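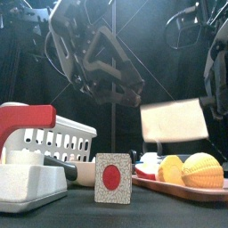
*Two-arm table at the Clemora robot club, toy kitchen layout, seen from the side.*

# Setting up a table-clearing run

Every spring some team tells me their policy "handles any layout." I have my doubts. Before you make that claim at the April demo in Brikport, set the table up this way and see what's left of it.

1. Lay the dark cloth flat. Wrinkles catch fingertips.
2. Put the basket down first, at an angle. Squaring it to the table is the most common way teams flatter themselves.
3. Add flat things, round things and one awkward thing with a handle. A run with nothing but blocks proves very little.
4. Leave some items close together. If you only pick what stands alone, you've tested half the job.
5. Do 18 attempts and change the layout after each one. Write down every drop, including the ones you'd like to blame on lighting.

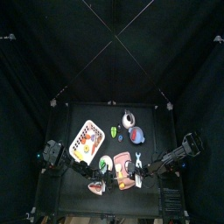 *Both arms over the table, basket to the left of the pink tray.*

Watch the middle. Two grippers that work fine alone will happily meet over the same tray, so run each arm by itself for 5 attempts before you pair them.

The Mekonnen handout says to tune grip force first. I'd hold off – most misses I see are bad approach angles, and squeezing harder just hides them.

If fewer than eight runs finish clean, don't touch the model yet. Check the camera mounts, then repeat.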